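**For immediate release**

# Lisance advises members to wait on Plistitz drive removal kit

*Buyers' group says the kit does a useful job on the machines it knows, but the sales claims go further than the trial did*

Lisance, the buying group for independent computer refurbishers, has published its review of Plistitz, a kit from Hwang that fits to a robot arm and is sold for taking hard drives out of used desktop computers. The review follows a trial at the Zitevby refurbishing site in April. Lisance is advising its members not to sign for the kit on the present terms.

The group does not say the kit fails. It says that what members are being asked to pay for is wider than what it saw done, and that the difference would land on the staff who run the bench.

Plistitz is made up of a two-finger gripper, a wrist camera, a mounting plate and the software that ties them together. The arm is not included. Hwang offers the kit on a yearly contract, with support and updates in the price, and describes it in its sales material as "ready for mixed loads from day one". Lisance asked for a mixed load, and this is where the trouble began.

The load at Zitevby was made up of 11 models of desktop tower, all of them common in office clear-outs. Members see these machines every week. Some hold the drive in a plastic carrier with sprung tabs, some use a metal cage and screws, and a few hide the drive behind other parts. The trial plan was agreed with Hwang beforehand, and the models were named in it.

On the first of these types, the carrier with tabs, the kit did well. The fingers got a fair hold on the plastic and the arm moved at a steady pace that the bench staff found easy to work beside. Lisance is happy to say so. It would also point out that a carrier of this sort was designed to come out by hand without tools, and that a trained person has it out in a moment. 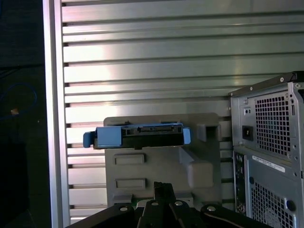
Hwang told Lisance that speed on a single drive was the wrong thing to measure, and that the case for Plistitz rests on long runs of the same work, late in a shift, when people tire and start to drop things. Its written reply adds that the kit was being judged against the best worker at Zitevby on a good morning, and asks that the review say so.

The review does say so. Lisance accepts that people get tired, and that dropped drives cost money. It would have liked to test the point. The trial contract allowed for sessions of no more than 4 hours, a limit set by Hwang, so a full shift could not be watched. If the argument for the kit is the end of the day, members should be able to see the end of the day before they buy.

## What the price leaves out

The headline figure in the Hwang brochure is 700 towers a month from one cell. Lisance could find nothing in the papers it was given to show how this was worked out. When asked, Hwang said it assumed that the towers arrive with the side panel off, the cables clear of the drive and the case already set in a known position.

Members will see what that means. Somebody has to open the tower. Somebody has to push the cables out of the way and unplug the drive, and somebody has to put the case down where the arm expects it. At Zitevby those jobs were done by hand, by people who were standing close enough to take out the drive as well. The review found that getting a tower ready was the larger part of the work on most models, and the brochure figure leaves it out altogether.

Lisance put this to Hwang twice. The second answer was that a cable handling option is planned. No date was given and no price. The group's view is that a planned option should be left out of a buying decision until it can be ordered, and it has asked Hwang to take the phrase "end-to-end teardown" out of its brochure in the meantime. Hwang has said it will look at the wording.

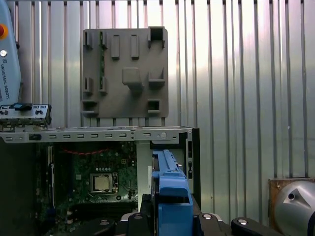

*Drive caddy at the gripper fingers, beside an open desktop tower.*

## Models the kit did not know

Three of the models on the agreed list were not in the Plistitz library when the trial began. For each of these the kit had to be taught by hand, with an operator guiding the arm to the drive, saving the positions and running them back slowly. Hwang calls this "light set-up". The staff at Zitevby used other words.

The teaching itself is well laid out. The screens are clear, the steps come in a sensible order and a mistake can be undone without starting again. Where Lisance has doubts is over how long the result lasts. A case that has been in an office for years may be bent at the corner, or have lost a foot, or have a carrier from another machine pushed into it. Small changes like these were enough to make the arm stop and ask for help. It stopped safely each time, and the group gives credit for that, but a stopped arm needs a person and the person was meant to be doing something else.

Hwang says the wrist camera corrects for small shifts in position. It did on some cases. On others, mostly bright metal ones under the bench lights, the software lost the part it was looking for until the lighting was changed. The brochure says no special lighting is needed. Lisance suggests that members with windows over the bench ask for that in writing.

There is also the matter of who owns the taught models. Under the contract as it stands, anything an operator teaches the kit goes into the shared library, and Hwang may supply it to other customers. The member who did the teaching gets no credit for it and loses access if the contract ends. Refurbishers would be paying a yearly fee to do part of the supplier's work - and Lisance sees no good reason to agree to that.

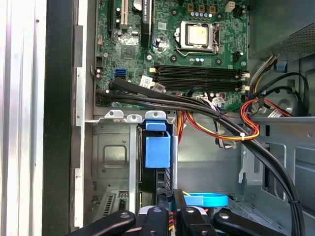 The same contract is thin on damage. A drive that is going to be wiped and sold has to come out whole, and so does the rest of the machine if the board and power supply are to be reused. Hwang limits its liability to the cost of repairing its own gripper. A broken tab, a cracked carrier or a pulled connector on the customer's stock is the customer's loss, even where the arm was running a model supplied and approved by Hwang.

No member should read this as a claim that the kit is rough. Lisance has no figures that would support such a claim, and the trial was too short to produce them. That is part of the complaint. A supplier that was sure of its grip could offer to stand behind it, and the group has asked for a clause that would do this for models in the approved library.

On data security, the review is brief. Taking a drive out is only the first step in dealing with what is on it. Plistitz does not read serial numbers or keep a record of which drive came from which tower, and members whose customers expect such a record will still have to make it themselves. Some of the sales slides shown to members used the word "secure" on this point. Hwang has since said it referred to the hold of the fingers on the drive.

## What Lisance wants before it will look again

Lisance has told Hwang that it would take part in a second trial on the following terms:

- a full working shift, with the bench set up as it is on any other day
- towers taken from stock as they arrive, closed and with cables in place
- time spent opening and placing each tower included in the result
- a written list of supported models, kept up to date and open to members
- ownership of taught models to stay with the customer that taught them

Hwang has agreed to the list of models and is considering the rest. It has not agreed to count the time spent on preparation, and maintains that the brochure figure is fair for the task the kit is sold to do.

Members that have already signed are advised to check the notice period, as the contract renews by itself for a further year. Those with large batches of one model, all with clip-in carriers, may still find the kit worth a visit to Zitevby, where the cell can be seen by arrangement with the site. Lisance suggests bringing a few towers of your own, and leaving the lids on.

The full review, with the agreed trial plan and the written reply from Hwang, is available to members and to the trade press on request from the Lisance office.

**Notes to editors**

Lisance buys tools, parts and services on behalf of independent computer refurbishers. It takes no commission from suppliers and paid its own costs for the trial. Hwang supplied the Plistitz kit on loan and had sight of the review before it was published. Corrections of fact were accepted; requests to change the advice to members were not.

**Ends**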